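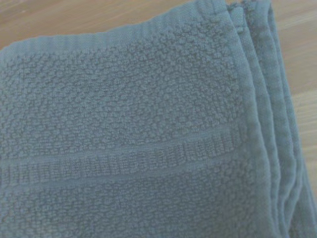

A folded bath towel on a wooden tabletop, seen from the camera at the robot's wrist.

The robots at Brophy work mostly on laundry. On an open afternoon in April, the company let visitors into the long room at the back of its building, where six pairs of robot arms are bolted to six tables, and where a bath towel is handled more carefully than in any hotel.

Brophy is a small firm that builds folding systems for commercial laundries. Its neighbors in the same building are Rosex, which makes grippers, and Imska, which writes the software that plans how the arms move. The three companies share a loading dock, a kitchen and, since last year, a product. It is called Stimero, and it is meant to take clean towels out of a cart, fold them and put them on a shelf.

Visitors came in groups of eight. Most worked in the trade: hotel laundry managers, a couple from a linen rental company, the owner of a gym chain. A few were students. Everyone got a paper badge and was told to stay behind the yellow tape on the floor, which ran closer to the tables than expected. You could have reached out and touched a towel if the sign hadn't asked you not to.

The first table was for looking. A screen beside it showed what the arm sees through the small camera on its wrist, and for a while people watched that more than the arm itself. On a person's scale a towel is a plain object. From a few inches away it is all surface, with a pebbled weave, a flat hem at the edge and a ribbed band running across near the end. An engineer pointed out that the band is one of the most useful things on the towel. It runs straight across, it feels different from the rest, and it tells the software which way the towel is turned. Plain towels with no band at all are harder.

Thick towels bring their own trouble. Once a towel has been folded twice, the edges stack up in soft rolls, and the software has to decide which roll is the top layer and which ones lie under it. If it guesses wrong, the gripper picks up one layer too many, or slides between two layers and opens the towel back up. Both happened during the visit. The staff didn't seem bothered. One of them reached in, shook the towel out and dropped it back on the table, and the arm started over.

The second table had the demonstration most people had come for. A towel lay in a heap, and the two arms had to find a corner, find another, lift the towel between them and lower it flat. The lift looked easy. Finding the corners was slow. The left arm pinched a bit of edge, raised it, paused, turned it a little and let it go again. A laundry manager standing next to me timed the whole fold on her phone and got 108 seconds. She said her fastest folder would have done a stack by then, and she didn't say it unkindly.

The engineers had heard that before. Their answer was that speed is the part they are working on last. A laundry that runs overnight with few people in the building might be glad of a slow machine, they said, as long as it doesn't stop and wait for help. The goal for this year is a full cart without anyone stepping in. They haven't managed that yet. The closest they have come is most of a cart, ended by a washcloth that had stuck to the inside of a larger towel.

Static cling came up more than once. So did lint, which gathers on the gripper fingers and has to be wiped off between runs. Rosex has tried several coatings for the fingertips. The one in use during the visit was a dull rubber that grips terry cloth well and smooth sheets badly, and a tray of rejected fingertips was set out for people to pick up and squeeze.

At the third table, visitors were allowed to drive. Two handles on a stand control the two arms, and whatever your hands do, the arms copy. This is how most of the training is done: a person folds a towel through the robot, the cameras record it, and the recording goes into the pile that the software learns from. A sheet of paper taped to the wall gave the count so far as 1,669 folds, with the last digit written over several times in marker.

I took a turn. The handles are light, and there is no feeling in them at all, so you can't tell by touch how much cloth you have hold of. You have to look. My first try ended with the towel hanging from one corner. My second made a rectangle, more or less, with one side puffed out where the layers had bunched. The operator said it would be kept, with a note. Uneven folds are useful, she explained, provided they are marked as uneven, and a system that has only seen neat work doesn't know what to do when a hem puckers.

The operators fold for a few hours at a stretch and then switch to other work. It is tiring on the wrists and more tiring on the eyes. Several of them used to work in laundries, and they have firm opinions about folding. There was a short argument at the table over whether a bath towel should be folded in thirds lengthwise or in half and in half again. Hotels want one, gyms want the other, and Stimero will have to do both.

The other three tables were running without an audience, and some people drifted over to them anyway. One pair of arms was putting folded towels on a low shelf. Another was only picking up and putting down the same hand towel, over and over, while a student took notes.

Questions at the end were mostly about money. Brophy didn't give a price. It plans to rent the machine by the month and to service it the way a washer is serviced, with a technician who comes by. The gym owner asked what happens when a customer leaves a pair of socks in a towel. The arms would stop and put the towel aside, the engineer said, and then he added that this was how it was supposed to go – they had tested it with socks only a handful of times.

A first trial in a working laundry is planned, with one table and one person watching it. The linen rental couple left their card at the desk on the way out. In the back room the second table had been started again, and the left arm was going along the edge of a towel, looking for the corner.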